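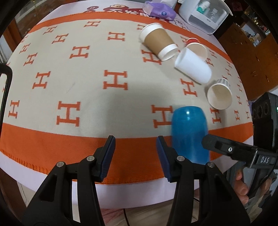

Asif Butt reckons a tablecloth is a thing you buy once, at thirty, and then resent. He left that under my last review, the one on placemats, and added that anyone paying proper money for table linen must have run out of hobbies. I have run out of hobbies, so I bought the Domura.

## Domura cotton tablecloth, three months in

The Domura arrives folded into a square so tight it could be posted through a mail slot. Mine came with creases to match, and they lasted until May. The care card says a cool iron. A cool iron does nothing whatsoever. I went up to the linen setting, swore a bit, and the cloth came out flat and the same colour as before, so ignore the card.

**Fit.** Good on our table for five, hopeless with the leaf in. Domura lists two sizes, and the bigger one seems to be meant for weddings.

**Washing.** Seven washes so far. It lost a little length in the first and has behaved since. Beetroot came out after a soak. Turmeric did not, and now lives under the fruit bowl.

**Slip.** Here's my main grumble. On a smooth tabletop it creeps toward whoever is heaviest on the elbows, and by dessert the person opposite has no cloth at all. The Lellier I had before was thicker and stayed put, but it also pilled like an old cardigan. I bought a set of Weltine clips to hold the Domura down and they work, in the sense that my table now looks as if it's expecting a gale at a campground.

**Living with it.** Glasses sit flat on it, even the light plastic ones that come out when my nephews visit.

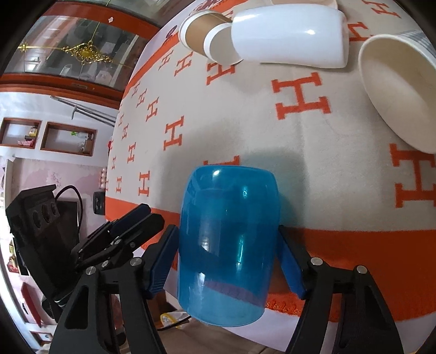 *Blue plastic cup, translucent.*

A word on colour, as two readers asked. The plain ones show everything. A busy print forgives gravy, crumbs and most of a toddler, and I'd take it over tasteful grey any day of the year. My sister has the tasteful grey - she also has a second cloth to put over it.

**Against the Sial.** The Sial is cheaper and feels it. Fine for the patio, though the hem on mine let go at one corner almost 5 weeks in.

Three and a half stars for the Domura, four if you own heavy plates.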